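Pencil case

Print this article
E-mail this article

A pencil case is a small container for pencils, pens, erasers and the other odds and ends of writing and drawing, and it has been a faithful companion of the school bag for as long as most people can remember. It may be a box, a tin, a roll or a soft pouch. In Tesilstead and the villages nearby it is still called a "penner," an older word that once meant the sheath in which a clerk kept his quills.

The hard box came first in most classrooms. The Petkov works at Brincombe began turning out boxes with sliding lids for the local schools, 130 in its first winter and 3,495 in its best year, and a good many of them survive in attics and kitchen drawers, usually with a child's initials scratched on the underside. They were sturdy and pleasant to hold, but they rattled dreadfully, and teachers were not sorry when the zippered pouch came along and quieted things down.

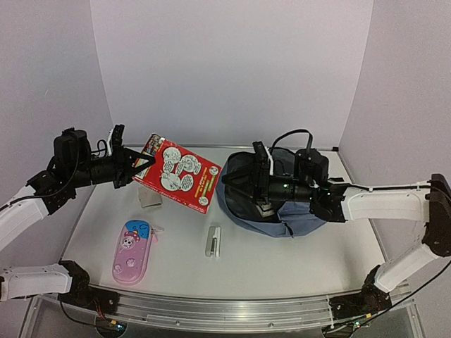 Decoration is where the pencil case really comes into its own, and children have always cared about it far more than they care about the capacity. Plain colors sold well enough at first, but the makers soon learned that a friendly face on the front would bring a child straight across the shop. Cartoon characters have been a favorite ever since, and a single case will often carry one large figure with several little ones scattered around it, as on the pink case with the blue end, where a big-headed character in a pink bow has pride of place near the top. A charm or zipper pull may hang from one corner, and these small danglers are traded, lost and mourned with great feeling.

Collectors tend to sort cases by closure first — sliding lid, hinge, snap or zipper — and by picture second. The Stirkimitz school museum holds 410 of them, of which 379 are on open display, and it keeps the contents with the case wherever it can, down to the pencil stubs and the crumbs of eraser.

See also: Pen wiper; Satchel; Slate pencil

Print this article
E-mail this article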